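Brorkwood Sloped-Wall Storage Bin, grey

Rectangular open-top bin for mixed small goods. Supplied singly or in packs of 12. Stocked by Thaler, Prollholm.

Overview

The Brorkwood sloped-wall bin is a plain, rigid container for sorting, holding and moving small items in stockrooms, workshops, returns counters and homes. The inner walls are smooth and lean inward towards the floor, so small goods settle at the bottom and can be reached from above without catching on ribs or ledges. There are no dividers, no lid and no moulded compartments. Bins may be stood singly on a bench or placed one behind another to separate full from empty stock.

Typical contents are unsorted household articles of unequal size and weight: brushes, cans, small cartons, wooden utensils, toy blocks, rolls of tape, small capped bottles. The bin is not intended for loose powders or for liquids.

Specification

Type: open-top bin, rectangular
Inner walls: smooth, sloping
Floor: flat, undrained
Colour: grey only
Maximum load: 19 kg, evenly spread
Stacking: nests when empty, does not stack when full
Pack size: 1 or 12
Order reference: Winer 127

Load and placement

The stated load applies to a bin standing on a flat surface that supports the whole of its base. On open shelving with slats or wires, reduce the load by half. Do not allow the bin to overhang the front of a shelf.

Heavy articles go in first. Long articles such as hairbrushes and spoons should lie flat along a wall, where they take up least floor area and are less likely to tip when something is lifted out beside them. Round articles will move when the bin is carried and should be kept to one end with a carton or similar. For picking work, a single layer is recommended. A second layer slows retrieval and makes flat cartons hard to grip.

Do not lift a loaded bin by one short side.

Surface wear

The inner surface marks in use. Hard edges, metal cans and repeated picking leave scratches and scuffs, first on the floor and then along the lower and middle part of the walls. Pale scrape lines show most clearly on the darker walls, and dark smudges on any lighter area. Coloured smears can be left by painted or printed articles. None of these affects the load rating.

A line that can be felt with a fingernail on both the inner and outer face should be treated as a crack. Take the bin out of use. A fine branching line felt on the inner face only is surface damage, and the bin may stay in service, but check it again at the next cleaning.

Bins returned under the exchange scheme are graded by Regula Koller at the Prollholm counter. Grade A bins show light marks on the floor only. Grade B bins may have heavy scuffing on any inner wall. Grade C bins are not resold. Grade B stock is sold at 80 per cent of the list price and carries the same load rating as new stock.

Cleaning

Empty the bin and tip out any grit before wiping, as grit under a cloth causes more marking than the goods do. Wash with warm water and ordinary washing-up liquid, then rinse and stand upside down to dry. A soft nylon brush may be used in the corners. Scouring pads, wire wool and solvent cleaners dull the surface and should not be used. Pale scrape marks will not wash out. Sticky residue from tape or labels can be removed with a little cooking oil on a cloth, followed by a second wash.

Do not nest bins that are still damp. They hold together and are difficult to separate.

Labelling

The inner walls are unsuitable for adhesive labels. Fix labels to the outside of a short end, clear of the rim. Card holders (Winer, sold separately) hook over the rim and can be moved between bins without leaving residue.

Ordering

New and Grade B bins are held in stock. Packs of 12 are delivered nested and cannot be split after delivery. Grade B bins cannot be chosen individually, and the pattern of marks varies from one bin to the next. Trade accounts and orders of several packs are handled by Emil Egger at Thaler. The current price list runs until April.
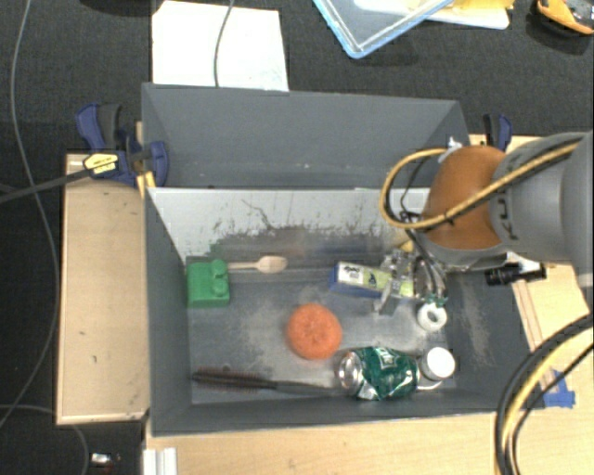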